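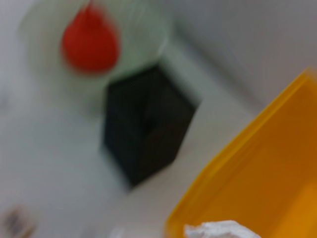

Tabletop Sorting Kit Review: Progress Report to the Cernmont Fund
Second reporting period
Prepared by Ehsan Bugti, project lead, Porkcombe Assistive Technology Center

1. Purpose of the grant

The Fund supports the Center in reviewing the Fivon tabletop arm kit for use in supported workshops and day programs. The review is to establish whether staff without engineering training can set up the kit, teach it simple pick-and-place tasks with household objects, and keep it running through a normal working day. The kit is supplied by Tamura under a loan agreement that leaves the Center free to publish its findings.

2. Work completed in this period

The kit was installed in the Porkcombe workroom in October. Setup by two members of staff, working from the printed guide alone, took most of an afternoon. The guide was found to be clear on mounting and power but thin on camera alignment, and the supplier has been told so in writing.

Staff then began teaching tasks by guiding the arm by hand. Nine tasks were planned for the period and five have been completed to the standard set out in the review plan. They cover picking single items from a white tabletop and placing them in an open container. The remaining four, which involve soft items or objects placed close together, have been started and will carry over.

Noman Rind has kept the session log and has trained the staff who will run the sessions in the next period. The log records the task, the person teaching, any stoppage and the action taken. A copy is held at the Center and may be inspected by the Fund on request.

3. Findings to date

Teaching by hand is the strongest part of the product. Staff were able to record a usable first attempt at a new task within one session, and the replay function was easy to follow.

Camera images lose detail when the arm moves quickly. Outlines smear, and small items near the edge of the view become hard to tell apart. Staff now use the slower speed setting during the approach and the normal setting for the return. This makes each cycle longer – a cost that should be weighed by any program hoping to use the kit for paid work.

Handling of soft and crumpled items is not yet reliable. The gripper tends to close on a single fold and lose hold during the lift. The supplier offers a set of wider finger pads, which the Center has requested on loan.

The help line answered every call placed during the period. Two faults required a written follow-up, and one of these, concerning saved tasks that would not reload after a restart, remains open.

4. Budget

Spending is within the approved amount. The line for staff time is slightly ahead of plan owing to the additional training sessions, and the line for consumables is underspent. No transfer between lines is requested at present.

5. Next period

The Center will complete the four outstanding tasks, repeat the earlier ones with staff new to the kit, and begin sessions with workshop participants once the risk assessment has been signed. The supplier's response on the reload fault will be forwarded to the Fund when received.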